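Notebook, hand-held demo work, May 2022

Picking up from the last entry, where I said I would believe the hand-held numbers when I saw a policy run on them. Still waiting on that, so this is mostly complaints and a few things to fix.

Where we are: 694 demos on the drive for the pick-and-place task, collected with the grippers in hand, no arm involved. Bepari's pitch is that a person with a gripper goes several times faster than the same person on the teleop rig. I accept the speed. I have done both and the teleop rig makes me want to lie down after an hour. What I don't accept yet is that fast demos are good demos. People are quick because they use their wrists, their shoulders and two steps to the left, and the arm has none of those. Our arm has a base bolted to a bench.

Went through the hall setup with Marwa. More than one gripper going at the same time, people standing close, everybody moving about with the tool still in hand.
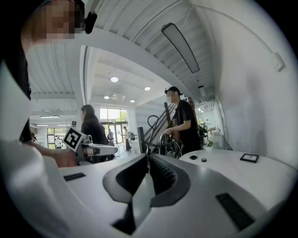

My worry with working this way is the tracking. The pose comes from the wide camera on the tool plus the inertial unit, and the wide camera sees everything, including colleagues. White walls and a glossy floor are poor features to begin with. Add people moving through a good part of the view and I would expect the pose to slide. Marwa thinks the ceiling gives enough to hold on to, with the lights and the ribbing. Maybe. She ran the mapping pass twice and got two maps that disagree by 7 cm at the far end of the loop. She calls that fine for tabletop work. I call it the width of the cup we are asking the thing to pick up. We left it there.

The other thing is the tags. With a marker on each gripper we can get the relative pose between two of them whenever one camera sees the other's tag clearly. When the tag is turned too far the estimate flips, and the flip shows up in the log as a clean, confident jump. The filter lets it through. I have asked Othmane for a check on angular rate, something stupid, anything faster than a human wrist gets thrown away. He says he has it half written. He also said that in November.

Drop rate on the last batch: 7 in every hundred demos lost to tracking failure. That is the rate the script reports. I pulled a handful that it passed and replayed them, and in two of them the gripper goes through the table. So the real rate is higher and I don't know by how much. Until somebody replays the lot I would not quote the script's figure to anyone outside, and definitely not to Valitz, who will put it on a slide.

Fingers: the soft pads are nice to use and I understand why everybody likes them. They forgive a lot. A sloppy approach still ends in a grasp, the operator sees success, the demo gets saved. Then we train on sloppy approaches. I'd like one session with stiff fingers, same task, same people, and compare the spread at the moment of contact. Adel is against it, says we would be collecting data for a gripper we won't deploy. Fair point, but it's one session.

Also the latency. We still have no proper number for the delay between the camera and the finger-width reading. I have been using the one from the Rilov writeup, measured on different hardware. If it's wrong the policy closes early or late and we will blame the network for a month. 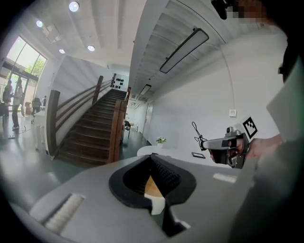

Edeltraud read the draft of this and wrote in the margin: you are comparing the hand-held data with a perfect teleop set that we never had. The teleop demos from Gutham were full of pauses where the operator was hunting for the object on the monitor, and the policy learned the pauses. She would take some pose noise over that any day. And if I want to be strict about replay, she says, I should replay the old ones too.

OK, she's right about the pauses. I had forgotten how bad it looked, the arm stopping above the cup as if it was thinking. I will replay a batch from each and put them side by side, same check for both.

To do:

Replay the passed demos against the table plane. Marwa has the plane fit.
Rate check on the tag pose (Othmane, again).
Measure camera to finger delay on our own hardware. Needs a phone with a millisecond clock on it and ten minutes.
Limit on reach. Before saving a demo, see whether the arm could get there at all from where it's bolted.
Ask Selina if the stiff fingers still exist or if they went out with the old boxes.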